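Friday, May 8, 2020

Wurkska trial, kitchen tasks. Notes for me and Malsha.

Picked up where we left off with the Zillance arm package. The quote is still $1,469 a month with support, and the sales sheet still says "fetches household items from any standard cabinet." I'd like to know what they think a standard cabinet is. The sheet gives no drawer width, no pull force and no handle type.

Set the run limit to 50 again. Noemí wanted 200 so the numbers would mean something, and she's right, but at this speed we'd be here until August. Fifty will tell us whether to bother with the rest.

Things I don't trust yet:

The success rate in their brochure. It claims 1,000 pulls without a fault, but I can't find what drawers they used or who was resetting them. Asked Shevchuk (their rep) twice. Got the brochure again.

The grasp planner on soft packs. Boxes and bottles are easy to plan for. A wrapper that folds when you touch it is another matter, and the demo video skips from "drawer open" to "item on counter."

Glare. The vendor says the depth sensing copes with shiny surfaces. I want that in writing before we sign anything.
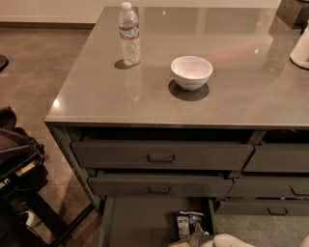 Eltstead Applied Robotics, Home Tasks Team

Lowest left drawer is the target, with the snack packs stacked toward the right side of it. The two drawers over it are open as well, so the approach has to come in under them. I'd count that as a fair test. People leave drawers open. Malsha thinks we should score it separately from the single-drawer runs, and I've put a column in the sheet for it.

The counter is as shiny as ours gets, lights reflecting all over it. Bowl and water bottle stay up there for the next set.

To do: ask Zillance for raw logs, not the summary page. Check the cancellation terms. Noemí to redo the gripper speed settings before the next block.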